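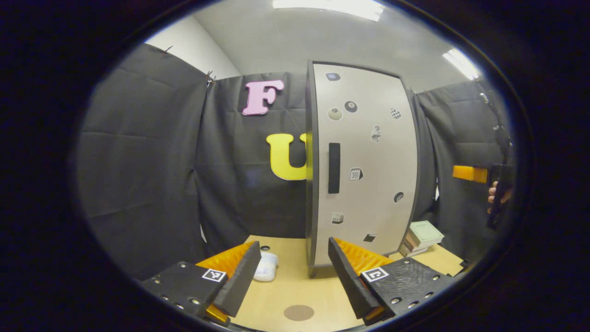 The white cabinet door with its long black handle and the stickers on its panel, standing on the wooden tabletop.

Ada Zuccaro builds small furniture fronts for a living. Her workshop in Dirnach turns out doors, drawer faces and side panels for display units, mostly in white with a dark edge. The door discussed here stands upright on a light wooden table with black drapes behind it. A yellow letter U and a pink F hang at the back.

I asked her first about the handle, which runs vertically on the left part of the panel.

"A long handle gives the user a choice of grip height," she said. "With a knob you get one point. With a bar you can pull near the top or near the bottom, and the load on the hinge changes each time. So I test at both ends. A door that swings well from the middle and binds from the bottom goes back on the bench."

Her test is 1000 openings, done in sets of 40 with a pause to check the screws between sets. She records the gap at the top corner and the gap at the bottom corner. If the two numbers drift apart, the hinge plate has moved. On an early batch for Stirnelmont the drift showed up after 300 openings, and she changed to a longer screw.

The edge band is dark gray and follows the left side and the top. Zuccaro prefers a contrasting band on a white panel.

"White on white hides a bad joint for a month, then the glue line gets dirty and you see all of it. With gray you see the joint on the first day. I would like to know on the first day."

She buys the band from Rinaldi in rolls and trims it by hand. A machine trimmer is faster, she said, but it rounds over the corner more than she wants on a panel this small.

We moved on to the stickers. There is a beige ball, a billiard ball, a black-and-white checkered one and a calendar icon with the number 10 on it. A small gray figure is stuck a little below center on the right, and a small box shape is at the lower left.

"People put stickers on cabinet doors. They do it at home and they do it in schools," Zuccaro said. "So the surface has to take them, and it has to let them go. I put them on in January and left them. I take one off at intervals and look at the paint."

Her removal method is low heat from a hair dryer, a plastic scraper held flat, then a cloth with dish soap. She does not use solvent on painted panels. Herkov, who supply her paint, asked her to wait 11 days after the last coat before sticking anything on, and she keeps to that.

Is there a placement she avoids?

"Over the edge band. The sticker bridges two materials, and when you pull it the band can lift. Keep them on the flat part."

The tabletop has a small dark hole in it and a round brown spot toward the front. I asked whether she planned to refinish it.

"No. It's flat. I checked it with a straightedge, corner to corner. For a door test I need flat. The finish can wait until I do the legs."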